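Branwood Bench Organiser
Set-up Guide, Section 4: Setting Out the Work Surface and Tool Tub

Before you start

Read Section 3 (Assembling the Side Panels) first. The panels need to be standing and square before anything goes on the floor sheet. If you bought the Studesbridge starter pack, the panels come pre-joined and you can begin here.

You will need:

One hard plastic tub with rounded corners, no deeper than a hand span
The hand tools you use most often
A soft cloth, a little dish detergent and warm water
Low-tack tape
A pencil

Allow 33 minutes if this is the first time you have set out the bench. Most of that is waiting for the floor sheet to dry.

4.1 Laying the floor sheet

1. Wipe down the bench top and let it dry. Grit left under the sheet will show through as bumps and will wear the pattern from below.

2. Unroll the sheet with the patterned side up. If the ends curl, roll it the other way and leave it for a few minutes.

3. Slide the back edge under the two side panels. Work from the corner outwards. The sheet should sit flat along the foot of both panels with no gap.

4. Tape the front edge only. The sheet moves slightly with the weather and needs one free side. In a garage or shed, expect more movement in summer.

Note: The Clenivov sheet is sold in three colours. All three are made the same way and are cleaned the same way.

Caution: Do not use contact adhesive. It lifts the colour and cannot be removed.

4.2 Choosing and placing the tub

The tub holds loose tools while you work. It is not for storage. Anything you won't use in the current job belongs in the drawer or on the rail (see Section 6).

1. Pick a tub with a thick rim and rounded corners. Square tubs collect swarf and sawdust in the corners and are a nuisance to wipe out. An old ice cream container will do in a pinch, although the thin ones tip over once there is a heavy tool leaning on one side.

2. Put the tub straight on the floor sheet. Don't stand it on a mat or an offcut of timber, as it will rock.

3. Set it to the left if you are right-handed and to the right if you are left-handed. Your working hand should have a clear run at the middle of the sheet.

4. Leave enough room behind the tub to get a cloth in.

5. Draw a light pencil line along the front of the tub. You can rub it out later, once you are used to the position.

4.3 Loading the tub

Start with the screwdrivers. They are the tools most likely to be picked up and put down during a job, and the most likely to roll off a bench.

1. Check each screwdriver before it goes in. Look along the shaft for bends, and look at the tip for rounding or chips. Put damaged ones aside.

2. Check where the shaft meets the handle. Many drivers have a coloured collar at this point, such as the yellow one on a black handle shown with this step. The collar should be snug against the handle. If it spins freely or slides up the shaft, stop using the driver until you have looked at it more closely. 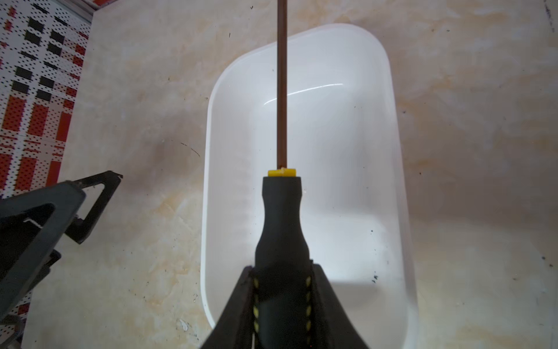
3. Lay long drivers along the length of the tub. A driver with a long, thin shaft will pull a light tub over if it hangs over the rim.

4. Keep all the tips facing the same way, away from where you stand.

5. Add pliers, a small adjustable spanner and a pencil if there is room. A tub this size works best with no more than 9 tools in it. Past that you will be digging.

6. Do not put knives, blades or anything with an exposed edge in the tub. Use the Mousavi blade sleeve or leave them on the rail.

Caution: Total weight of the tub and its contents should stay under 300 grams if the bench is fitted with the fold-down leaf. The fixed bench has no such limit.

Note: Paint splashes on a shaft do no harm, but clean them off the handle. Dried paint gives you blisters.

4.4 Keeping the middle clear

The middle of the sheet is the working area. Small parts go there, and so does whatever you are fixing. It is easy to let the tub creep across over a week or two, and then the offcuts follow it.

1. At the end of each job, return the tools to the tub or the rail.

2. Push the tub back to its pencil line.

3. Brush crumbs and filings towards the front edge. Never brush towards the panels. Filings will work their way under the sheet and you will have to lift it to get them out.

4. Look across the sheet from a low angle, with a lamp to one side. Marks that are hard to see from above will show up this way. 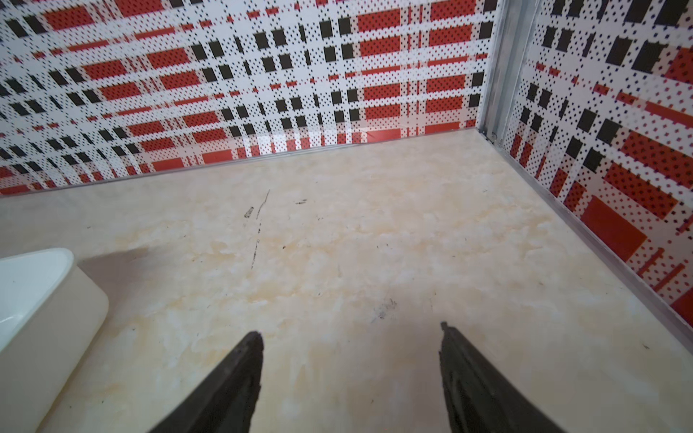 Scratches are a matter of normal wear on a patterned sheet and are not covered by the Branwood warranty unless they go right through the top layer. To test one, run a fingernail across it. A mark you can see but can't feel is only on the surface. Thin, dark scratches like the slightly curved one running down from near the back wall are worth testing, and so are any short dark marks close to it, but the swirls of cream and ochre are part of the pattern and can be left alone. If your nail catches, cover the spot with clear film before using any liquids on the bench.

4.5 Cleaning

1. Take the tub off the sheet. Tip the tools out onto a rag.

2. Wash the tub in warm water with a little detergent. Dry it fully, rim included.

3. Wipe the sheet with a damp cloth. For grey smudges, use a drop of detergent and rub in small circles. Leave stubborn ones for 2 minutes under the damp cloth and try again.

4. Wipe the side panels last, with a dry cloth -- water will get into the joins and swell them.

5. Let everything dry before you put the tub back.

Caution: Do not use bleach, turps or scouring pads on the sheet or the panels. Methylated spirits is fine on the tub only.

4.6 If something isn't right

Tub slides about: the underside is probably greasy. Wash it and dry it.

Sheet bubbles in the middle: the front tape is too tight. Lift it, smooth the sheet forward from the back and tape it again.

Panels lean out: the sheet has been pushed too far under them. Pull it forward a little at a time, then check the corner joint as described in Section 3.

Tools are damp in the morning: move the bench away from the outside wall, or keep the tub indoors overnight.

Replacement sheets are listed under Spare Parts at the back of this guide. Measure the old one before you order.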